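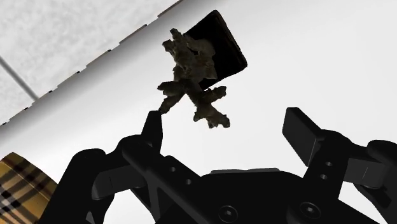 Grasping what has no handle

Student project, Skaltport

The simulation group at the Skaltport engineering school began in September with a gripper model, a physics engine and a folder of 3433 object meshes. The assignment was to build a grasp planner that could be tested entirely in software before anyone booked time on hardware.

Boxes and cylinders were finished early. The group then moved to the set its members call the crumbs: rough, branching shapes such as the coral-like piece at the gripper's fingertips. They have ragged edges and very little that a flat finger pad can press against.

"A box gives you two parallel faces and you are done," says Noémie Landry, who wrote the contact code. "With a branch, the planner finds a good pair of points, and then the pad hits a lump on the way in."

The difficulty is partly one of geometry. Physics engines usually replace a detailed mesh with a simpler collision shape. A single convex hull wrapped around a branching object fills in the hollows, so the fingers stop in empty air. Splitting the object into many small hulls fixes this but slows every step. Landry settled on a limit of 11 hulls per object, chosen after a week of timing runs.

Réjean Marchand handled scene variation. Lighting, surface textures and the tilt of the objects change between runs, and furnishings and patterned fabric are mixed in as visual clutter. His scene generator, Felska, is 788 lines long and has been rewritten twice.

Souad Nasr, who supervises the course, grades the logs more closely than the success rate. Each failed grasp must be assigned a cause: bad approach, slip, or collision with a neighboring object. Entries marked "unknown" lose points.

The group is now comparing two friction settings for the finger pads. Jade Bélanger runs the batches overnight and posts the tables by 8 a.m. The planner goes to the hardware lab when the collision entries have been cleared, starting with the boxes.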